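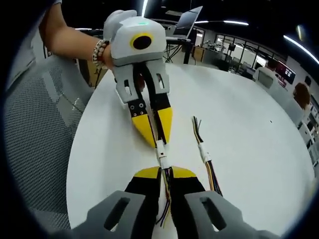
Connectors, second round: pointed tips against the old flat pads

Two people have written since the last post to ask why I keep going on about wire connectors when most gripper comparisons use blocks and cups. My answer is that blocks and cups are easy. Almost any two-finger gripper with a bit of rubber on it will pick up a block. A small white connector with a bundle of thin loose wires hanging off one end is a different matter, and it is also what the work at Vonley consists of for most of the week.

The question this time was narrow. We have hand-held grippers with black curved fingers, and the tips come off. The flat pads we started with are wide and grippy and cover most of the connector when they close. The pointed yellow tips cover much less of it. I wanted to know which of the two lets one gripper hold the lower end of a connector while a second takes the upper end, without the two pairs of tips fouling each other.

Method, such as it was. Chaiwat Nakpan took one gripper and I took the other. The harness is the usual sort, a white two-part connector with wires coming out of it in several colours. The task was to pick it up off the table, bring it upright, have the second gripper close on the free end, pull the two halves apart, and push them back together. We did 40 attempts with each type of tip, swapping over halfway so that neither of us got all the practice on one job. An attempt counted as good if the halves came apart and went back together with no fingers touching the part.

The flat pads managed 22 out of 40. The pointed tips managed 33. I had expected the pointed tips to do better, although by a smaller margin.

The breakdown is more useful than the totals. With the flat pads, most of the failures were collisions. The connector is short, and once one pair of pads has hold of it there is hardly any plastic left for the other pair to close on. You end up gripping across the join, which locks the two halves together and makes pulling pointless. Chaiwat found that he could get round this by turning his wrist so that the pads met the connector at a right angle to mine, and his good runs with the flat pads nearly all used that trick. I could not do it reliably. My elbow ends up somewhere near my ear.

With the pointed tips there was room for both grippers in line, one from above and one from below. The failures were of another kind: the part rolled. A narrow tip holds on to a narrow strip of plastic, and if the strip is off centre the connector swings as soon as the wires pull on it. The wires weigh next to nothing, but they are springy, and the bundle has opinions about which way it wants to point. Five of the seven failures were rolls. The other two were wires caught between the fingers on the lower gripper, and I count those against the operator (me, both times).

Some notes on the hardware, for those who have the same set-up.

Finger flex matters more than I thought. The black fingers bend a little as they close, and the tips toe in. On the flat pads this is harmless, as the rubber takes it up. On the pointed tips it means that the contact patch moves towards the end as you squeeze harder, so squeezing harder makes the hold worse past a certain point. Squeeze until it stops slipping and then leave it alone.

Check the screws on the finger mounts before each session. I found one on my gripper a quarter turn loose after the first day. It did not affect the numbers, as far as I can tell, but one finger sat slightly behind the other and I had been blaming the tips for it.

The camera view is the real argument for the narrow tips. From above the fingers you need to see the end of the connector, and with the flat pads you see pads. In the footage from the flat pad runs the join is hidden for a good part of most attempts. The pointed tips leave it in view until quite late. If the recordings are going to be used for anything, that is worth more to me than the difference in success rate.

I also tried a set of tips from Ovetti, who make a softer version with a shallow groove down the middle. The groove is meant for round stock and does nothing for a rectangular housing. The softer material did cut down on rolling, but only over a dozen attempts, and I would not put a figure on it. A pointed tip in the Ovetti material would be worth having. I have asked. They said June.

What I have not tested is the latch. The connectors in this batch come apart with a straight pull, and the Gallagher ones that we get in larger quantities need a tab pressed first. I can think of two ways to do that with a pointed tip and neither of them is pleasant. One involves resting the part on the table, which rather defeats the purpose of holding it with two grippers.

For now both grippers stay on the pointed yellow tips, and the flat pads have gone back in the drawer until we next do anything with boxes. The log of all the attempts is a plain spreadsheet. If you want a copy, email me and say which tips you are using, as I would like to compare.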